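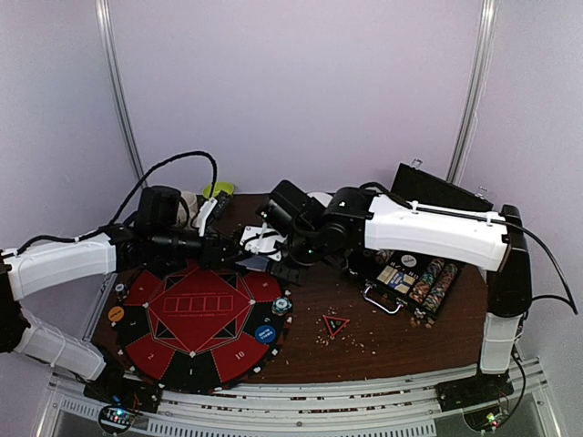 Two-arm bench with the poker set laid out, February

Progress report: equipment plan, Clorley bench
Prepared by Nermina Obradović for Milovan Kadrić

It has been a really good month! The tidy-up task (cards, chips and dice, all belonging in one case) is giving us much better buying information than the blocks ever did. Cards are the hard part. Costel wants finer fingertips for them, and after a morning at the bench I'm with him.

Spending so far comes to £1619 of the £3317 you approved. Most of that went on the rails and the second power supply, both from Nemgate, who were quick. The next purchase we'd like to make is a set of fingertips at £900, spares included. Savolainen quoted less but can't deliver before the Plimstead visit.

Despina is logging each session by object, so you'll see which parts earn their money. We have 36 sessions logged and she'd love to double that by spring.
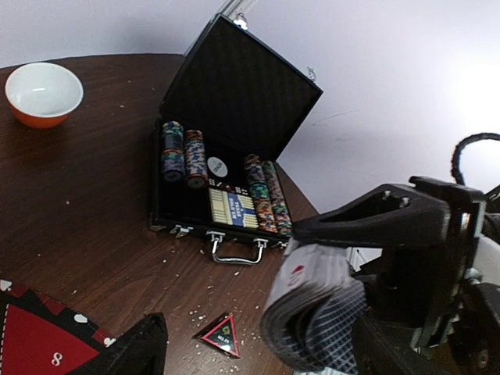 Decisions needed from you

1. Approval for the fingertips, £900, from what remains.
2. A yes or no on moving the wrist camera spares into next year's budget. Sorin is happy either way.
3. Somebody from your side to join us at Plimstead. Do come, it's well worth the trip!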